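About Grasik

Grasik is a house and building cleaning company in Dirnimstead. We clean private homes, small offices, churches, studios and a few older buildings that have been turned into apartments. We have been doing it for 14 years.

How we started

The company was set up by Wanpen Paisan, who had worked as a night cleaner at the old Kodmont building and wanted daytime hours. Her first regular customers were two dentists and a retired music teacher on Morsy Street. For the first couple of years she did all the work herself and carried her supplies on the bus. The music teacher is still a customer.

The name doesn't stand for anything. Wanpen wanted something short that would fit on the side of a van, although it was a while before there was a van.

Our office is on the ground floor at the Kodmont end of town, next to the tire shop. Most people never need to visit it, but you can drop off keys there or pay a bill in person.

Who does the work

Everyone who cleans for Grasik is on our payroll. We don't use day labor or pass jobs on to other companies. New cleaners go out with an experienced one until both of them agree they are ready, and the time is paid at the full rate.

We try to send the same person to the same address each visit. Your cleaner gets to know which door sticks and where the spare bulbs are kept. If your regular cleaner is sick or on vacation, the office will call you before sending anyone else, and you can choose to skip that visit.

Wanpen still does the first walk-through for most new customers and writes the room list herself.

What we bring

We bring our own cloths, mops, vacuums and cleaning products. Microfiber cloths do most of the dusting and wiping. They go back to the office after each job and are washed there without fabric softener, which clogs the fibers. Cloths used in bathrooms are kept and washed separately from the rest.

For most surfaces we use a mild unscented soap. If you have stone counters, waxed floors or old varnish, tell us at the walk-through and we will note it on your room list. You are welcome to leave out your own products if you prefer them.

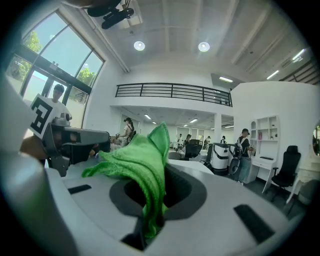 Hours and area

Our cleaners work Monday through Friday. We also take Saturday jobs for offices and for people who are moving in or out. Tall windows and high ceilings need a ladder and 2 people, so please mention them when you book.

We cover Dirnimstead and the villages within 5 miles of it. Past that, call and ask. It depends on who is already out that way.

Getting in touch

The quickest way to reach us is by phone in the morning. Messages sent through the contact form are read at the end of the working day. Current customers who need to change a visit should call the office and not the cleaner, so that the schedule stays correct for everyone.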